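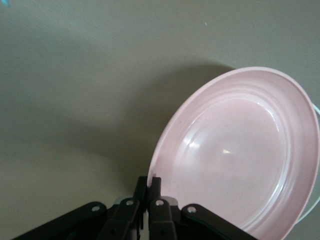
To: jillavar-swaps
Date: June 28, 2023
Subject: Re: Rules for the November tape swap

On the matter of the time limit, the list wrote:

> Last year we said 75 minutes and several people sent in things
> that ran well over. One had a hidden track after a long silence,
> which I only found because I had fallen asleep. Can we agree on a
> proper limit this time? I would also like a word about whether
> live versions count as a separate song, as my mix from the last
> round had the same Soltik tune on it three times.
>
> Also, is anyone still using actual cassettes? I have a box of
> them and no wish to be buried with it.

I'm for 62 minutes. I know it's an odd number, but it is the length of my walk to work and back, and I am the one typing up the rules. Anybody with a longer walk is welcome to type up their own.

Live versions: yes, they count as the same song. If you must have Soltik twice, put the live one last, where those of us with weaker characters can stop early. Three times is a cry for help and should be sent to me off-list.

Hidden tracks are allowed if the silence before them is shorter than the song. I lost a good part of an evening to the one mentioned, and it was a man tuning a banjo.

Cassettes: I still have a player, and it still eats tapes, though it has taste. It has left both Gittins albums alone and gone for the Broka compilation every time. If you want to send a cassette, say so when you sign up and I'll match you with someone who owns a pencil.

Themes so far, from the replies I could make sense of:

- songs with a wrong title
- nothing under five minutes (please, no)
- B-sides better than the A-side
- songs your parents turned off

I'd vote for the last one. My father turned off nearly everything, so I have 500 candidates and will need to be strict with myself.

We had 12 people in the last round, and eleven mixes arrived. I am not going to say whose didn't, but they know, and I am the person who was meant to get it. I'm still checking the doormat.

Sleeve notes are optional. If you do write them, one side of paper, and please don't explain what each song meant to you in the sixth form. Track listings aren't optional. "Side two: more of the same" is not a track listing.

Votes on the theme to the list, please, and addresses to me only. Last time somebody replied to all with theirs and got three copies of the same Broka single.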